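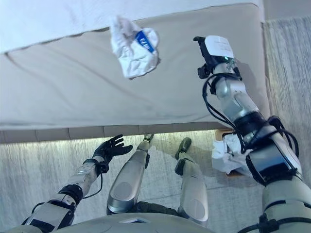
beige couch, throw over the back

lizelle_n
Need a cleaner for beige fabric before my sister moves in, August. Flustberg foam or plain dish soap? Foam is 38 bucks a can

marwab
dish soap, cold water, done. 38 is nuts

escobar90
Disagree. soap left rings on mine, took 2 rinses to get it out. Foam dries way more even

marwab
you used too much soap then

lizelle_n
ok trying soap on teh back corner first. Will report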